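Proyecto Irkell – Taller de textiles recuperados
Informe de avance para la Fundación Strachan
4 de agosto de 2020

Estimados amigos de la Fundación:

Antes de entrar en materia quiero agradecerles la paciencia con la que han esperado estas líneas, que tenían que haber salido en julio y se me fueron quedando entre cajas de ropa, llamadas y una estantería que tardó una eternidad en montarse. El taller de la calle Kulell está en marcha y, con todo el desorden de los comienzos, estamos muy contentas con lo que va saliendo de él.

Desde la apertura hemos recibido 1.857 prendas y piezas de ropa de casa. Muchas llegan dobladas y casi listas para usar, otras vienen hechas una bola, y con esas se nos va la mañana (¡no se imaginan lo que cabe en una funda nórdica!). De todo ello ya hemos clasificado y repasado casi 800 piezas, y 400 han salido hacia las familias que atiende la asociación Numov. Lo demás espera turno por tipo de tela, que es el orden que mejor nos funciona: primero lo blanco y liso, después los estampados y al final lo grueso.

La parte más lenta es el repaso de las telas. Cada pieza se extiende, se miran las costuras y los bordes y se decide si se entrega tal cual, si pasa a la mesa de arreglos o si se aprovecha como retal. Con las telas blancas somos más exigentes, porque en ellas se nota todo, y un bajo deshilachado que en un estampado pasaría sin pena ni gloria allí salta a la vista. Hemos pedido a todo el equipo que use guantes de punto en esta fase y la costumbre ha prendido bien.

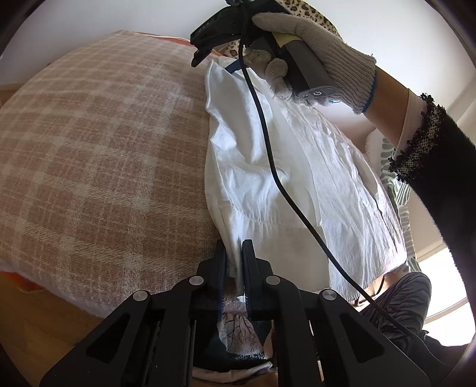

Repaso de una tela blanca en el taller, con guante de punto y aparato de mano, junto a un cojín grande de cuadros.

Noémie Hoarau, que lleva la mesa de arreglos desde el primer día, ha preparado unas fichas muy sencillas para las costuras más habituales, y gracias a ellas las personas que se incorporan aprenden en un par de sesiones lo que antes les llevaba bastante más. También ha reservado un rincón para los cojines y las piezas con relleno, que al principio andaban repartidos por todas partes y nos quitaban sitio – ahora al menos andan repartidos por un solo lado.

En cuanto al presupuesto, hemos gastado el 70 % de la partida de material, sobre todo en hilo, cremalleras y cajas con tapa. La de mobiliario está cerrada, y les adjunto las facturas en el mismo sobre que la memoria anterior.

Nos quedan pendientes una segunda mesa larga, una luz mejor para la zona de repaso y acordar con Numov un calendario de recogidas que no nos junte dos entregas en la misma mañana. Si les apetece venir a vernos, avísennos con unos días y tendremos café.

Con todo nuestro cariño,
El equipo de Irkell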